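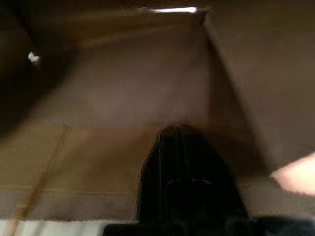
I've been wanting to talk to Mekdes Beyene ever since I heard she was booking the Craddock again, because I grew up going to that theater and I'd pretty much given up on it. She runs the place, picks the movies, and on slow nights sells you the popcorn too. We met in the lobby before the matinee, and I asked how she kept track of sales her first winter, when the ticket system kept crashing. "In a box," she said. I laughed, but she meant it. Every stub went in, and after the late show she dumped them out on the candy counter and sorted them by title. "So when people ask me how the box office is doing, I always think of that first."

The system works now, mostly. What I really wanted to hear about was Fetia, the little drama she opened in March when every other screen in the county had Climamow on it (you know, the weather robot one, my nephews saw it twice). Fetia has subtitles and a very long scene in a laundromat. It also sold 800 tickets at the Craddock over its run, in a room with 295 seats, and for a movie like that she's thrilled.

"I figured it would play for a week and I'd lose a little money and feel good about myself," she told me. "Then the second weekend was better than the first. That never happens! You open a movie and it drops, that's how it goes. I called Fomenov and said please don't send the next one yet."

Fomenov is the distributor, and I asked whether they were easy to deal with. She made a face, then took it back. "They're fine. They're small, so you get a person on the phone. The big companies want your good screen for weeks no matter what, and I only have the one screen. If I take Climamow, I've got Climamow. I can't do anything else until they say so."

That was news to me. I'd always assumed a theater could just swap a movie out if it wasn't selling, and I said so, and Cadi Mostyn, who'd come down from the booth for a coffee, nearly choked on it. Cadi has been projecting at the Craddock since before the digital switch and has opinions. "She'd love that," Cadi said. "I'd love that. We ran a talking dog picture one summer to two people a night and one of them was my sister."

I asked Mekdes how much of a ticket she gets to keep and she wouldn't give me a number for the new releases, but she did say that on the worst deal she ever signed it was 20 percent for the opening week. "So please buy the popcorn," she said. I bought the popcorn. It's good, they use real butter and they'll put it in the middle layer if you ask.

We got onto advertising, and there isn't much. She prints a schedule, she tapes it up at the library and the hardware store, and she sends out an email that she writes herself after midnight. I get that email. The typos are part of it for me at this point, and I told her so, and she said she'd been meaning to fix those.

I wanted to know if she'd ever book something as big as Climamow just to pay for the next Fetia. She thought about it for a while. "Maybe at the holidays," she said. "Families want to go somewhere. I don't look down on that, I cried at the talking dog."

"She did," said Cadi, heading back upstairs.

The matinee was starting by then, so I stayed for it.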